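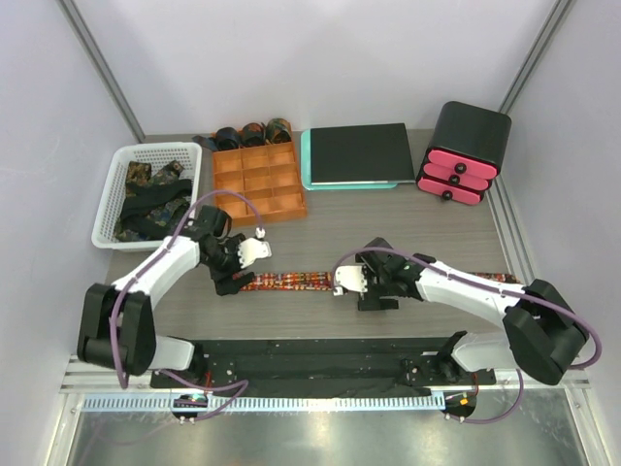
Band weaving is the making of long, narrow strips of cloth, used for belts, straps, ties and trimmings. It needs little equipment and is often the first kind of weaving a person learns.

Most bands are warp-faced – the lengthwise threads cover the crosswise ones, so the pattern depends mainly on how the warp is set up. Common tools are the inkle loom, the rigid heddle and a set of square tablets.

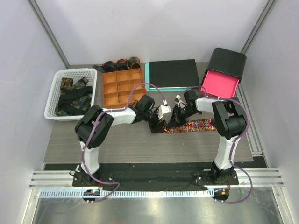

A narrow multicolored woven strip on a gray tabletop.

In the town of Gultside, bands were sold by length at a fair held each February. A stock list from the Medrano workshop names 862 bands, most of them meant for aprons and bundles. The trade declined when machine-made ribbon became cheap, and only 2 workshops remained by the time Areti Kourkoulas wrote her survey of local patterns.

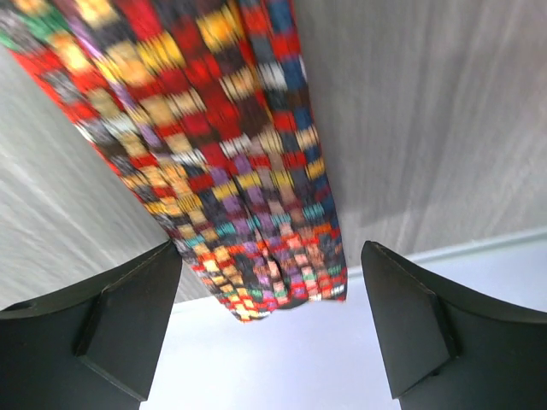 Source: Prasetyo Tjoa / Unarton Textile Archive

Finished bands are usually washed and pressed before use. The ends may be braided, knotted or hemmed. Plain bands with a checked pattern can be made from leftover yarn, and many weavers keep short lengths as samples.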